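## 4. Setting up a practice room

Plancombe opens with no room loaded. You have to pick a room, load a robot into it and check both cameras before the recorder will start. Do the steps in order the first time. After that you can save the setup and skip to step 9.

**Before you start**

- Finish the install in Section 3, including the license file.
- Close any other program that uses the graphics card.
- Have at least 28 GB of free disk space. The room files unpack on first use and the installer does not check for you.

### 4.1 Load the room

1. Open Plancombe and choose **Rooms > Browse**.
2. Select a room pack. The base license comes with Foster (home interiors) and Wannasri (kitchens and shops). Bestard is sold separately and stays gray in the list until you add its key.
3. Type a seed number in the **Layout** box. The seed decides which furniture, loose objects and floor finish you get. Seed 2189 in the Foster pack is the one used in our training course.
4. Click **Build**. The first build of any room can take up to 61 seconds. Later builds are much faster.

> **Note:** The same seed gives the same room only within one version of the pack. If you share a seed with a coworker, tell them your pack version too.

### 4.2 Load the robot and check the cameras

5. Choose **Robot > Two-arm, parallel grippers**. The robot loads at the room's start point with its arms in the ready pose.
6. Open the **Views** panel. Click **Head**, then **Wrist**, and wait for each one to draw fully before you switch.

Head view first, then a close view of one gripper: 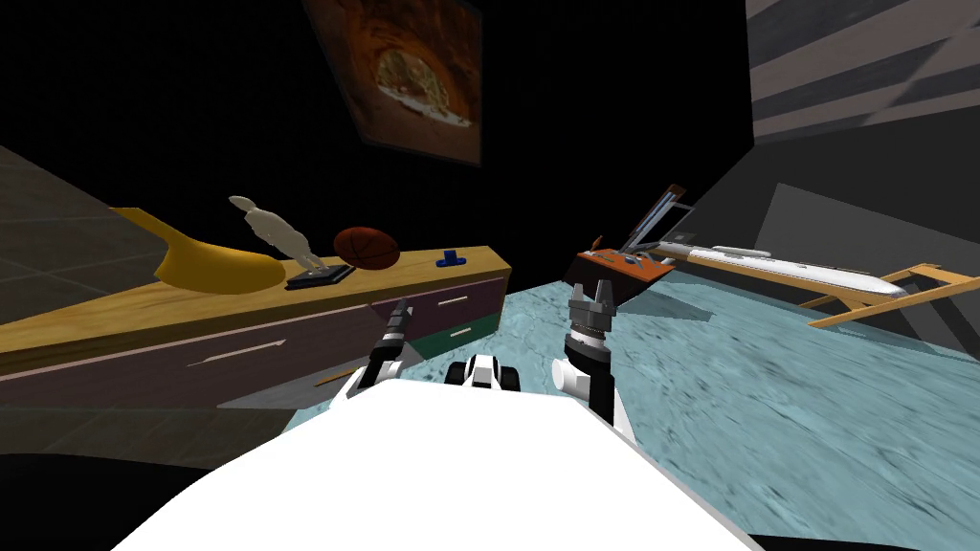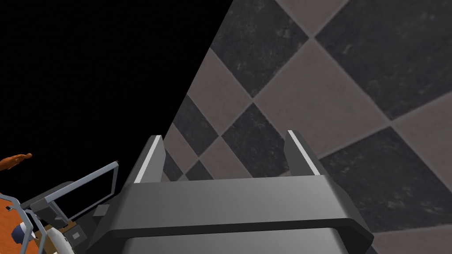
7. Press **G** to close the grippers and **G** again to open them. If only one side moves, go to **Robot > Pairing** and tick **Link both hands**.
8. Set the reach limit. The default is 112 percent of the rated arm length, which lets the arms stretch farther in the program than the real ones can. Set it to 100 if you plan to run your recordings on hardware.

> **Caution:** Do not move the robot's start point while the physics clock is running. The arms can end up inside furniture, and the program will push them out at high speed. Your loose objects will scatter and you will have to rebuild the room. Press **Pause** first — the clock in the lower bar turns yellow.

Object sizes come from the room pack and are not always true to life. The Foster pack mixes scales on purpose so that a grasping routine does not learn one fixed size. If you need real-world sizes, turn on **Layout > True scale** and build again.

Areas outside the room are not modeled and draw as plain black. This has no effect on the physics or on your recordings. You can set a different color under **Views > Background**, but a few users have found that a bright one makes depth matching worse.

### 4.3 Save and record

9. Choose **File > Save setup**. The seed, robot, camera and reach settings are kept together in one file.
10. Click **Record**, run your task, then click **Stop**. A take shorter than two seconds is thrown away without a warning.
11. Open the take in the **Review** tab and step through it once before you start a long session. Make sure both camera tracks are there. A missing track usually means the Views panel was closed when you clicked **Record**.

**If the room will not build**

- *Message "Pack not found":* the pack was moved after install. Point to it again under **Rooms > Locations**.
- *Message "Seed rejected":* the box takes whole numbers only. Check for a space at the end.
- *No message, blank view:* update the graphics driver and restart.

For anything else, send the log file from **Help > Export log** to the support desk, attention Ifeanyi Omoregie. Include the seed and the pack version — the log does not store either one.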